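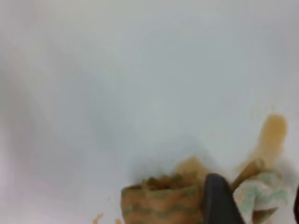
Does the Helex kit need its own computer? It runs off an ordinary laptop, as long as you don't have much else open on it.

That was the question in my inbox from three different people this week, so I figured I'd put it first and then get to the rest of Rahel's message. Sorry for the long reply, I've been typing it in pieces between other things.

On 2025-04-23, Rahel Moser wrote:

> Hi all, we're thinking of taking the Helex wiping kit on trial (the one Auer is offering with the arm, the gripper and the wrist camera in one crate). Has anybody on the list lived with it? I don't care about the demo reel. I want to know how long setup takes, what it does on sticky stuff, and whether the support people pick up the phone. Also is the trial really 60 days or does the clock start when they ship?
>
> Rahel

OK, in order, more or less!

The clock starts when you register the arm, so don't register it on day one like I did. Ours sat in the hallway at Grillholm for most of a week with the trial ticking away. Jonas Riedl at Auer was nice about it and gave us a few days back, but I had to ask.

Setup took Tomomi and me one long afternoon. The mounting part is easy (four bolts and a plate) and the calibration is the part where you'll want coffee. It has you drive the arm to 21 positions by hand, and if you bump the table at number 19 you get to start over. Ask me how I know. The printed manual skips a step there, so use the PDF from their download page, which has the extra screenshots.

Sticky stuff: this is what we mostly use it for, brown gunk on a white top, with a scrub sponge and a paper towel or cloth to hand. The gripper fingers are pretty good at hanging on to a sponge. Thin things are harder, and I'd plan on wrapping anything skinny with a bit of tape so there's more to squeeze. My main gripe is the stock wiping routine. It goes back and forth in straight lines and pushes hard at the start of each stroke, so thick messes tend to travel. You can turn the force down in the settings, and Flurina Gruber wrote us a little spiral version that I like a lot better. I'll send it to anyone who wants it, she's fine with that.

The other thing to watch is edges. The software thinks of your work surface as one big rectangle, and if there's a gap or a second panel next to it you have to draw that in yourself. Give it a wider margin than you think. I went with the default the first time and wasn't happy with how close it wanted to go.
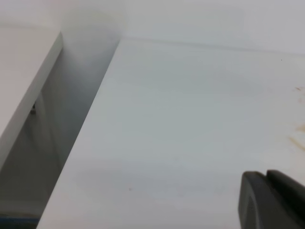

*Gripper over the white top, with the gap to the next panel on the left and brownish-orange smudges over on the right.*

The camera is decent, by the way. Small marks on white are what I'd test first if I were you, before you fall in love with it. There's a sensitivity slider, and all the way up it flags every speck of dust in the building.

Support: they pick up. Twice I got a person right away, once I got a callback the next morning. Email is slower. If your question is about the gripper, ask for Jonas, and if it's about the licenses, good luck, I still don't understand the difference between the two plans. The cheaper one keeps up to 1000 saved runs and we're at 208 so far, so I'm not losing sleep over it.

Would I buy it? Probably, if they fix the calibration thing. We also looked at the Brokska arm last August and it was quieter but you had to buy the camera separately, and by the time you add that in they cost close to the same. Rahel, if you want to come by and poke at ours before you commit, any afternoon works for me. Bring your own sponges, we're going through them fast.

Verena Gisler
Grillholm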